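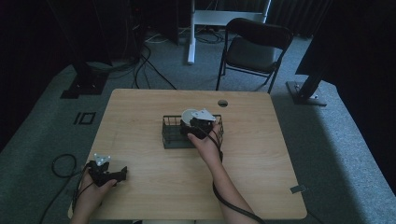 Ticket 890: right gripper drifts while showing the basket task
Opened by: Ghizlane Nasr, Dromside
Status: waiting on reporter

Hello all, and sorry in advance for the length of this! We've been teaching Zaki the basket task with the two hand-held grippers, and the left one behaves beautifully. The right one is fine until I lower it into the wire basket, and then its track slides sideways by 13 mm and Potirar throws the whole take out. I lost 3 takes in a row this morning, which was a bit disheartening.

What I've tried so far:
- Restarted Potirar. No change.
- Wiped the white plate on the right gripper. No change.
- Went in more slowly, with my wrist held straighter. Better, but I still lost 2.

Reply from support, April 15, 2019
Thank you, Ghizlane, lovely clear notes. Could you please run the plate check again for the right gripper only, then record one take with the basket off the table? Do keep the cable slack along your forearm too, as a tug can look very like drift. Send us both logs and we'll compare them with your January set.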